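Skulora puts out planner update for wrist-camera arms, drops the overhead view

March 6, 2019

Skulora has released version 2 of its grasp planner, the software that decides where an arm's fingers go before they close. Out today, free for existing license holders. Runs on the same controllers as before, no new hardware.

The big change is in perception. The old release wanted an overhead camera plus the one on the wrist, and it wanted them calibrated to each other. That was the part users complained about most. Bump the overhead mount, lose a morning. The new one plans from the wrist view alone and builds up its idea of the workspace as the arm moves.

Pale, plain containers got most of the attention this time. Buckets, tubs, bins. Smooth plastic on a white surface gives a depth estimator very little to hold on to, and the previous version would often put the rim in the wrong place or merge two neighbors into one blob. Ifigeneia Chrysikopoulos, who leads perception at Skulora, said the team stopped trying to recover the whole shape. "We fit the rim first. If we have a decent arc of it we can plan. The bottom can wait."

The rim fitter works from partial arcs, so a bucket that runs out of view, or sits half behind a finger, still gets a candidate. Each candidate carries a confidence score and the planner is allowed to say no and ask for another look instead. Operators can set how stubborn it is about that.

Two containers side by side remain the hard case. With almost no gap between the rims there isn't much space for a finger, and the planner has to pick an approach from the outside or come in over the top.

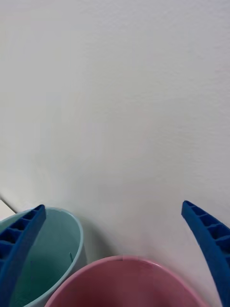
Ye-seo Woo has been running the beta since October and says the rim fitting is a clear step up, but that the second-look behavior needs work, with the arm sometimes backing off to re-check a bucket it had already scored well. Woo would also like the confidence threshold exposed per object class, not as one global number. Skulora says that is on the list. No date.

Test numbers, from the release notes: 2677 logged grasp attempts over the beta, across 41 container types. One of those, a clear tub, was pulled from the published results becuase the depth data was unusable, leaving 40. The company has not broken out success rates by type, which would be the useful thing to see. We asked. They said a fuller report is being written.

Also in the release:

Finger model now an editable file. Soft and ribbed fingers can be described as bending shapes, where before the planner treated every finger as a rigid block and left too much clearance.

Self-masking. The software works out which pixels are its own fingers and ignores them. Previously done by hand with a painted mask, redone every time someone swapped a gripper.

Replay tool. Load a log, step through what the planner saw and what it chose, change a setting, run it again offline. Chrysikopoulos called this the feature her own team uses most.

Bug fix for the planner freezing when the wrist camera dropped a frame during approach. Long overdue, that one.

Integrators Panagiotou and Jevmont both say they will support the new version. Panagiotou's adapter is ready now. Jevmont is waiting on changes to its motion controller interface — existing Jevmont users should stay on the old release untill then, as the trajectory format has changed and there is no converter.

Rival Plotov, which still ships with the overhead camera setup, declined to comment.

Download is through the usual customer portal. Back up your calibration files first, the installer moves them.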